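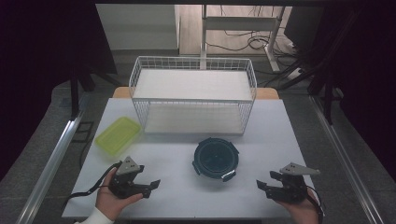
The two hand-held grippers at the demonstration table, with the round container between them.

Review: Ponex paired hand grippers, tried at the Gornum open day

Gornum opened its workshop to visitors one Sunday in February, and the Ponex grippers were the item I had gone to see. They come as a pair, one for each hand, and are sold for recording two-handed tasks that a robot arm is later trained on. I had a booked slot of 50 minutes at the table and used all of it. The following covers handling and build. I did not see the recording software beyond a status window, and have no opinion on it.

Handling

The gripper is held from below, with the fingers wrapped under the body and the thumb along the side. Once the hand is closed the position is comfortable enough. Each unit weighs 345 grams on the maker's sheet. That is acceptable for short runs. After 16 repetitions of the same task my forearms were tired, the left more than the right, and I would plan for breaks in any longer session.

The jaws are black with angled fingertips. The angle is useful when working on something low on the table, as the tips meet the object before the knuckles meet the surface. Jaw travel is smooth over most of its range and slightly stiff at the last few millimetres of closing. Both units behaved the same way, so I take this to be the design and no fault of the pair on show.

A grey triangular plate sits on top of each gripper, drilled with small holes for mounting. The plate on the right-hand unit reaches out to the right, and I knocked it twice against the back shelf before I learned to allow for it. Anyone working inside a cupboard or a deep box should measure first.

The task

The table had a white top, a two-tier white wire basket near the back edge, a yellow-green tray to the left and a round dark green container with latch tabs in front of the basket. Visitors were asked to lift the container with both grippers, set it on the upper shelf of the basket, then bring it back and put it in the tray.

The lift is harder than it sounds. The container is round, so the two sets of jaws have to press at opposite points or it turns between them. The tabs give the tips something to catch on, but catching one tab and missing the other tilts the whole thing. My first four lifts were poor. From the fifth onwards I got a level lift most times by approaching slowly and closing the right hand a fraction after the left. The shelf is lined with a flat board, and setting down on it was easy. The tray was less forgiving on account of its raised rim.

Opening the latches was not part of the task. I tried one anyway and gave up. The fingertips are too broad for a small tab and there is no sense of force at the hand beyond what comes through the linkage.

Cables

Each gripper has a black cable. The left one runs down over the table edge and the right one down past the hand. They did not pull during normal movement. They did limit crossing the arms, and on one attempt the right cable lay against my wrist for the whole run. Korkano sells a wireless pair at a higher price, which I used last year. Those are freer to move but heavier, and the batteries needed changing twice in a day.

Visit arrangements

The aluminium rails down both sides of the table are handy for lining up one's stance. Instructions were on a single printed sheet and were clear. Space for people waiting was tight. The Naseri table in the next bay had a longer queue and I did not try it.

Score

I give the pair 57 out of 80 on my usual sheet. Marks were lost on the cables, the reach of the plate and the stiffness at full closing. Grip comfort and fingertip shape scored well. For tabletop work with objects the size of a food container I would use them again. For fine parts I would wait for a narrower fingertip, which Gornum's staff said is planned without giving a month.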